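Project Katau: Why Our Robot Kept Stopping
Emerson Vieira and Victor Langat, 02/02/2023

Our plan was to get a simulated home robot to tidy small things off a counter in Nulcombe, the virtual apartment we built for the course. We were so excited when the first runs worked! Then run 60 came along, and the robot parked itself next to a block and refused to move. 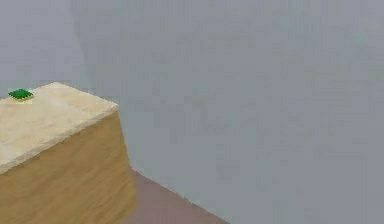 The log said "target lost" 72 times in a row. Our first guess was the grasp planner, so we spent a week on that (we learned a lot, but it was the wrong place to look). The real fault was in the recovery code. When the target dropped out of the tracker, the robot was supposed to back up and search again. Ours reset its own timer every time it tried, so the wait never ended – 1,129 seconds in the worst run.

We also found a safety problem. While it waited, the emergency stop message sat in the same queue and was never read. On a real machine that would be scary.
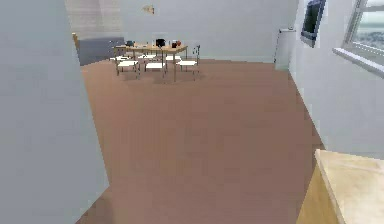 Victor thought the stop signal should skip the queue completely, even if that meant rewriting the message handler. He was right, and the rewrite took us 3 evenings in February. It was the most fun part of the whole project – the first time the stop cut in mid-search, we both cheered.
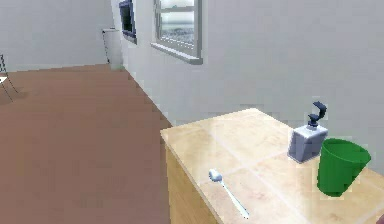 Figure 3. Counter with toothbrush, soap dispenser and green cup, Nulcombe simulation.

We still want to test two robots sharing one queue.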